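Hand gripper study at Stesico: we're looking for people to come and tidy things on a table with us

Posted in: Paid studies, part-time and casual work
Where: Arard building, second floor
When: sessions run through October, mornings and late afternoons

Hi! I run the manipulation study at Stesico, and I'm looking for a fresh batch of people to come in and do very ordinary things with their hands for a couple of hours. You don't need to know anything about robots. You don't need to be good at computers. If you can put a toothbrush in a cup, you're pretty much who I'm after.

Some background, so you know what you'd be part of. We call the project Parry, and it's about how a robot can learn small household jobs from people who aren't sitting at a robot. The usual way is to have somebody steer the robot arm remotely, which works, but it's slow and tiring and you need the whole arm right there in the room. In our setup you hold a gripper in each hand, with a camera on it, and you just do the job. We record what the gripper cameras see plus a view from higher up, and later on we train a model on all of it.

Over the spring we collected 1,256 short recordings this way from 16 people, and we learned a few things I didn't expect (I'd have bet money against one of them). The big one: the model got better when we added new people, even when the total number of recordings stayed the same. I had figured that a few really practiced people would give us the cleanest data. Well, their recordings were clean, all right, but the model trained only on them got stuck the minute a cup was somewhere it didn't expect. When we mixed in beginners, with all their hesitating and second tries, it placed the brush in 57 percent of our test runs, and the experts-only version did quite a bit worse. It's a small result on one table with one kind of task, so please don't quote me as having solved anything! But it's the reason this ad exists. I need beginners.

The other thing we found is that the approach matters a lot, meaning the bit where your hand is moving over the table and you haven't picked anything up yet. We used to trim that part out to save space. Once we left it in, the model was much steadier at lining up before a grasp. So a good chunk of what we keep now is just open fingers over bare wood, and I've gotten weirdly fond of it.
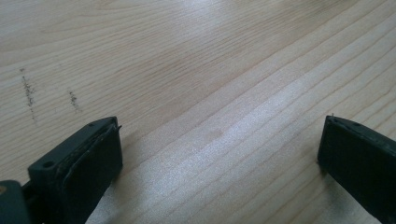
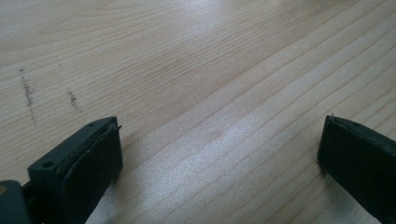
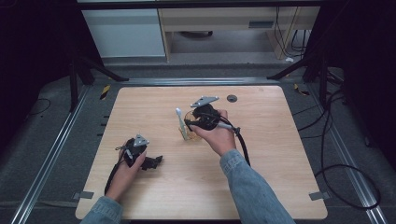

Parry sessions at the Arard table. First two: gripper camera, fingers open over the tabletop. Last one: the view from higher up, both grippers in use, with the toothbrush standing in the cup.

What a session is like

You come in, we get you a coffee or a tea, and I show you how to hold the grippers. Most people feel clumsy for the first ten minutes and then stop thinking about it. After that you do short tasks, mostly with bathroom and kitchen things, and we reset the table between each one. I'll tell you the goal, like "brush in the cup," and you decide how to get there. Please don't try to move like a robot. Everyone does it at first, all stiff and slow, and I end up asking them to start again.

If you drop something, keep going and pick it up if you can reach it. We want those recordings too! The fumbles are some of the most useful material we have.

A session is two hours with a break in the middle (a longer one if your hands get tired, just say so). We'd like each person to come in for 7 sessions if possible. If you can only manage three or four, write to me anyway and we'll see what we can fit.

Who can take part

You need to be 18 or older and comfortable holding a light tool in each hand for a few minutes at a time. Left-handed people, please, please apply, we're very short on you. Same goes for anyone over sixty. You can sit or stand, and the room has step-free access from the parking lot side. If you have pain or an injury in your wrists or shoulders right now, I'd ask you to wait for a later round.

If you've taken part in Urkitz, our older study with the drawers and door handles, you're welcome back, but mention it when you write. I have to keep returning people in a separate group for the comparison.

Pay and the boring parts

You get paid for every session you come to, including the first one where you're mostly practicing. The rate is in the info sheet I'll send you, along with the consent form. Travel on public transit is covered if you bring the receipt. You can stop at any point, in the middle of a task if you like, and you still get paid for that session.

About the recordings: the cameras pick up your hands and sleeves, the table, and some of the room. We don't record sound. Your name isn't stored with the videos, you get a number instead, and the list linking the two is deleted when the study ends. Parts of the data may be shared with other research groups later, and the form asks about that separately, so you can say no to sharing and still take part.

A few practical things: leave rings and chunky bracelets at home, wear sleeves that don't flop over your hands, and eat something beforehand. There's a bike rack by the front door. The elevator is slow, so give yourself a few extra minutes.

How to apply

Send a message through the contact form on the Stesico site and put "Parry table study" in the subject line. Tell me which hand you write with, whether mornings or late afternoons suit you better, and roughly how many sessions you could do. You don't need a résumé or a cover letter. I answer everyone, usually within a few days, and if this round fills up I'll ask whether you want to be on the list for the next one, which will have folding in it (washcloths, mostly, and I'm already nervous about that).

Questions are fine too, even if you're only half thinking about it. If you'd like to come by and try the grippers before you sign up for anything, the room is open for visits from 4 to 5 in the afternoon whenever we have sessions on. Message first so I know to expect you.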